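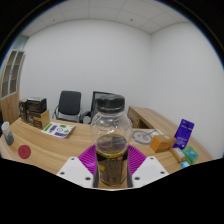
Carmela Soler says the coffee corner in the office kitchen is where jars go to die, and she might be right, but mine never made it to the kitchen. It lives on my desk with everything else.

So. Curved wooden desk, the front one. Clear jar with a black lid, a stack of boxes, a cup, a drawing I want to keep, and a pile of small boxes and packages over on the right side. I have to clear it by the end of April for someone new and I have 2 drawers to put it all in. Where do you even start? Also is it ok to keep a jar with stuff in it in a drawer, or will it leak all over. Lid is the screw on kind.

Posted by Trumside36
April 6, 2022

Iltholm
Did this last year, small office, same kind of mess. Start with the boxes. Open every one, even the ones you think you know. Half of mine were empty and I'd been saving them for no reason. Flatten the cardboard right away or it just moves to the floor.
Jar – no drawer. Stand it on a shelf or in the corner cabinet under the desk return if yours has one. Screw lids are fine standing up. On their side, dont trust them. I lost a whole folder of receipts that way. If you really have to, zip bag around it and wedge it upright with something.
Drawing goes in a flat folder first, before you move anything else. Paper gets bent when your in a hurry.

Carrasco
just get a bigger drawer lol

Zornavwood
Disagree on the boxes first. Do the little stuff first, the small packages and cases, its what eats the time. One shoebox, everything small goes in, sort it at home with the tv on. Then boxes, then wipe the desk.
Printed cards and flyers – take a picture with your phone and recycle. I kept 400 of those things once. Never looked at one.
Agree about the jar tho. Upright, and tighten the lid before you carry it anywhere. Check the label for a date too, if its old toss it.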